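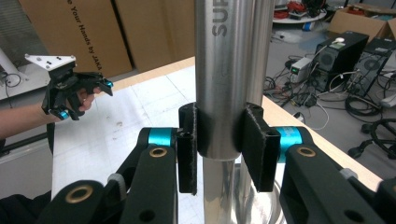 4. Fitting the upright and setting the height

Read this section through before you start. The Kaser floor lamp weighs over 10 kg once the base is filled, so put it together in the room where it will stand.

4.1 Before you begin

Keep the lamp unplugged until step 6. Lay a blanket on the floor and check the parts against the list in section 2. The hex key is taped inside the lid of the carton.

4.2 Assembly

1. Turn the base upside down on the blanket and feed the cable through the centre hole. Leave 80 cm free on the upper side.

2. Pass the cable up through the lower tube. Pull gently - the join in the sleeve can catch on the thread.

3. Screw the lower tube into the base by hand, clockwise. Finish with a quarter turn of the hex key on the locking bolt.

4. Stand the lamp upright and slide in the upper tube until the collar clicks.

5. Loosen the collar, raise the upper tube to the height you want and tighten the collar again. The highest setting is 117 cm.

6. Fit the shade ring and the bulb, then plug in.

Note: If the lamp leans, take the lower tube out and start the thread again. Do not force it.

CAUTION: Never lift the lamp by the upper tube. Hold it low down, with one hand under the base.

CAUTION: Do not use a bulb above 6 W. Let the bulb cool before you change it.

4.3 Moving the lamp later

Lower the upper tube fully and wind the cable loosely round the base. The collar may need tightening again after a move. Spare collars are sold under the Sateo name and fit both heights of lamp.

For cleaning, see section 5.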